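Guides > Stage and Sound > Ramamero Cue Player > Section 7: Preparing a dance show

By I-hsuan Fang
March
2 comments | 21 shares

7. Preparing a dance show with recorded music

Use this section when your show has several dance pieces and all the music comes from recordings. If you have a live band for a part of the evening, read this section first and then continue with the section on mixed shows.

You need the laptop with Ramamero installed, the Tavel sound box with its power supply, and the final music from every choreographer. Please do not start with rehearsal music. The lengths are often different and all the light cues must then be moved by hand.

7.1 Loading the music

1. Switch on the Tavel box and wait until the small lamp stops blinking.
2. Open Ramamero and choose New Show. Write the name of the show and the name of the theatre. Both names appear later on the printed cue sheet.
3. Press Add Piece once for each dance. Write the title, the choreographer and the number of dancers. The last field may stay empty.
4. Drag the music file onto the piece. A grey wave appears when the file is accepted.
5. Listen to the beginning and the end of each file with headphones. Many files have a silence at the start which the dancers are used to, so ask the choreographer before you cut it.

Note: If the wave is red, the file has a different speed from the show. Press Convert and wait. Do not close the lid of the laptop during this time.

Caution: Ramamero does not copy the music into the show file. If you carry the show to another computer, use Pack Show in the File menu. A show which was only copied will open normally, but the pieces will be silent.

7.2 Putting the pieces in order

1. Open the Running Order page.
2. Move the pieces up and down until the order is the same as in the programme.
3. Between two pieces, choose what shall happen: Stop, Wait or Follow. With Stop, the operator must press the bar for the next piece. With Wait, the next piece begins after a pause which you enter in seconds. With Follow, it begins at once.
4. For costume changes choose Stop. A dancer with a difficult zip can need much longer than at the rehearsal.
5. Put the interval in its place with Add Interval. The interval music is played at a lower level, and you can change this level in Settings.

7.3 Setting the levels

Do this in the theatre, with the curtains in their final position. The levels you found in the studio are not useful here.

1. Ask one person to sit in the last row and one person to stand at the side of the stage.
2. Play the loudest piece for roughly 2 minutes. Turn the main level up until the person in the last row is satisfied.
3. Play the quietest piece. If it is too weak, raise only this piece with its own slider and leave the main level alone.
4. Ask the person at the side of the stage if the beat is clear. If not, raise the stage speakers, which are outputs 3 and 4 on the Tavel box.
5. Press Lock Levels.

Caution: Never pull the speaker cables while the box is on. It makes a very loud bang and can damage the speakers and the ears. 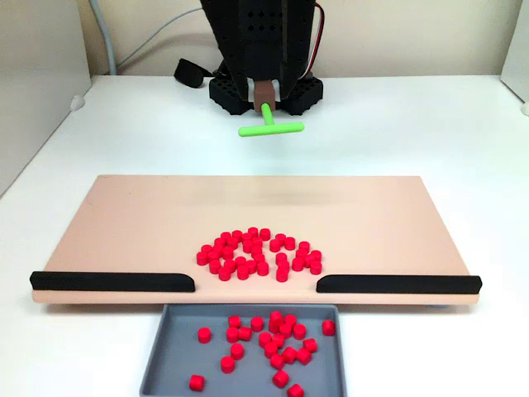 Kai-wen Tu writes that Lock Levels did not hold in his theatre when he locked first and changed the running order afterwards, and he asks if this is normal. Yes, in this version it is. Each time you move a piece, open the levels page again and press Lock Levels a second time.

7.4 Before the audience comes in

1. Switch off the wireless network and all messages on the laptop.
2. Press Check Show. Ramamero looks for each file and shows a list of the missing ones.
3. Print the cue sheet and give a copy to the stage manager.
4. Go to the first piece and press Ready. The bar becomes green.

Note: In Ready mode the mouse is blocked. To leave this mode, hold the Escape key until the bar is grey again.

Next: Section 8, Mixed shows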